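How to Make Focaccia at Home

Focaccia is the easiest of the Italian breads to make in an ordinary kitchen. It needs no kneading to speak of and no special tin. This version follows the one we learnt at Brennan, our Saturday baking class, with a little more oil.

What you need

800 g strong white bread flour
7 g sachet of fast-action dried yeast
11 g fine salt
600 ml lukewarm water
Olive oil, plenty
Flaky salt and a few sprigs of rosemary

Step 1: Mix the dough

Put the flour in a large bowl with the yeast on one side and the salt on the other. Pour in the water and stir with a wooden spoon until there are no dry patches. The dough will be very sticky. Leave it for ten minutes, then wet your hands and fold the edges into the middle, turning the bowl as you go.

Cover and leave until doubled in size. In a warm kitchen this takes an hour and a half, so get on with other jobs in the meantime.
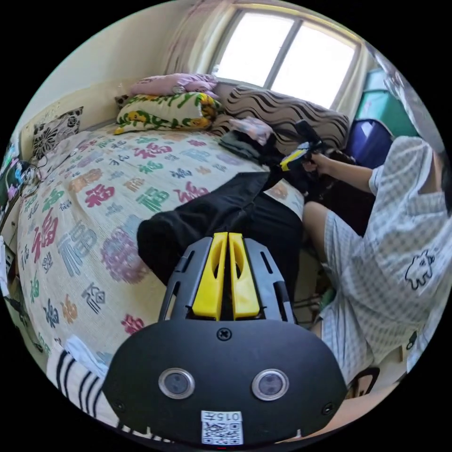 Step 2: Fill the tin

Oil a deep roasting tin, base and sides. Tip in the dough and turn it over once so both sides are coated. Stretch it gently towards the corners. If it springs back, wait ten minutes and try again. Cover it loosely and let it rise for another 45 minutes.
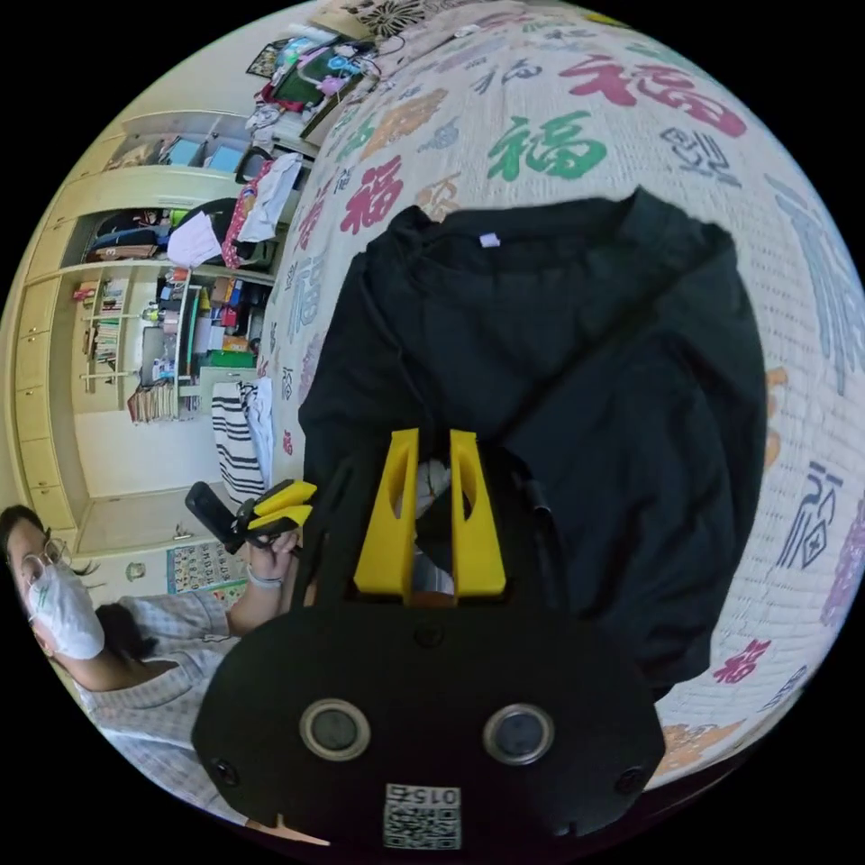
Black garment spread out on the bed

Step 3: Dimple and bake

Heat the oven to 220C (200C fan). Spoon three tablespoons of oil over the dough, then push your fingertips right down to the base all over. Scatter with the rosemary and flaky salt. Bake for 25 minutes, until deep golden on top.

Lift it out on to a wire rack straight away, or the bottom will go soft.

Keeping it

Focaccia is best on the day. Wrapped slices freeze well and can be warmed from frozen in a hot oven for 7 minutes.

Posted September 2, 2018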